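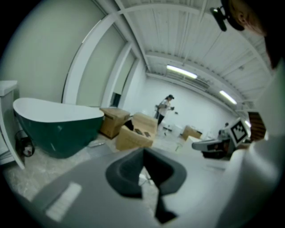
Photo: Garnet Tremblay

Group 4 - Packing and Storage of Display Fixtures
Progress report, Tue 31 May

Our project is how a small showroom moves its bath display into storage without scratching everything. Client is Kadon. We picked the green freestanding tub as our test peice - white inside, dark green outside, slipper shape, so the high back is the bit that knocks on door frames.

Work so far

Floor plan measured and drawn up by Brock Sandhu. Cardboard boxes for the taps and small fittings, different sizes becuase we used what we had. One box still open beside the tub when the photo was taken. Concrete floor is dusty, needs a sweep before anything gets wrapped. Grit under a tub is bad news for the enamel colour.

Costs

Budget 336 dollars. Spent 81 so far, mostly tape and moving blankets. Quote from Petrenko for a proper crate was nearly 3000 - not happening.

Problems

Labels. Wrote them on the lids, then couldn't read them once boxes were stacked. Will label the sides instead.

Still to do in June

Wrap the tub, finish the fittings list (19 items on it), ask Kadon about the storage key.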